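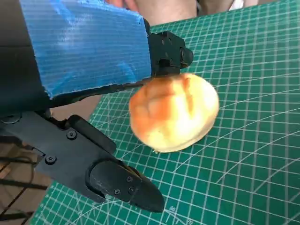

Gripper and bun on the cutting mat, open day at the Tonard workshop

How to run the bun pickup at an open day

The bun pickup is the easiest demo to set up for visitors, and children like it. Allow 19 minutes for setup.

What you need
Robot arm with two-finger gripper
Green cutting mat with printed grid
A bag of round buns, at least 4 for each hour
Paper towels

Steps
1. Lay the mat flat within reach of the arm. Tape the corners if the floor is slick.
2. Put one bun down with clear space on all sides. Use the grid to note the spot so you can go back to it.
3. Bring the gripper in low from the side with the fingers open. Stop before either finger touches the crust.
4. Set the closing force to 62 on the Vornen controller. Higher settings leave a dent.
5. Close slowly, lift a few inches, hold, and set the bun back down.
6. Brush off the crumbs and ask the next visitor to choose a new spot.

Change the bun when the crust starts to crack. Demo buns are not for eating, so keep them away from the snack table.

If the bun rolls, open the fingers all the way and start again from step 3. If the arm stops with code 784, press reset and wait for the green light.

We first ran this in January at the Manzano library. The setup sheet for the Flulby sorting demo is on the next page.

Updated Friday, May 10, 2019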